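handstead-desk / README

I put this folder together so the folks at Akcombe can see what our office days look like now that part of the tidying work is being handed to machines. It's 400 clips, all recorded at ordinary desks with hand-held grippers (one in each hand, or one each if two of us pair up), and the robot learns from those.
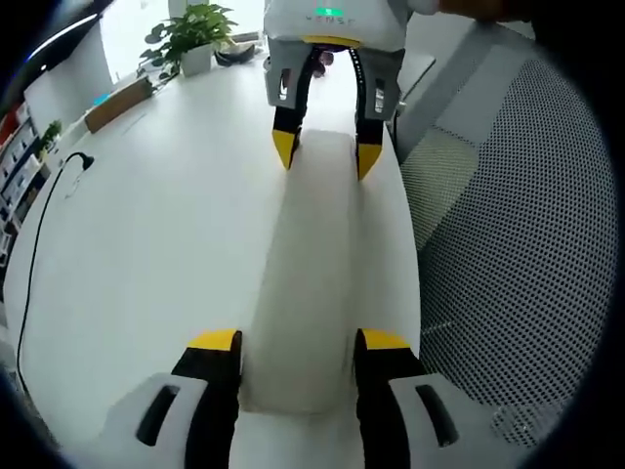 Two grippers at either end of the pale strip, desk by the window.

What changed for us? Well, Cameron Nepia used to do the desk resets solo, and now Cameron spends mornings recording and afternoons checking clips, which pays a bit better and is a lot more sitting down! I miss the chatting, to be fair. Kane Tautahi is still not sold on it and says so in notes.txt, go read it.

Known problems: 42 clips have bad timestamps, and the bright window washes out a few more. Skip anything in /old. Fixes go to Juraj Gajdoš.

Last edit 9/22/18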